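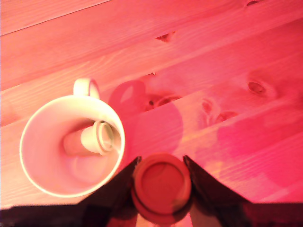 Mug test at the Folau table, with the red piece in the gripper.

9 December 2024
By the Husten workshop blog

So I finally got over to the Folau open day in Tamayo, mostly to get my hands on the Clorik gripper kit everybody at our shop keeps bringing up. The pink light over the demo table took some getting used to (my notes look like a valentine), but what a fun afternoon!

The job was tabletop sorting around a white mug on pine boards. The two black fingers slope in to a V, and I liked how they held a round red piece so close to the rim. There was a little white cylinder lying in the mug too, and that's the sort of thing I'd want to try at home – small, rounded at the end, awkward to reach.

The kit is $417 with 2 sets of fingers, and they rate a set for 4000 grips. I asked about spares and got a shrug, so I'd like that in writing before we order. Setup took me seven minutes with the printed guide, and page two is confusing – skip to the wiring chart. They're taking orders now for delivery in February, and I'm leaning yes.

Last updated: 9 pm, same night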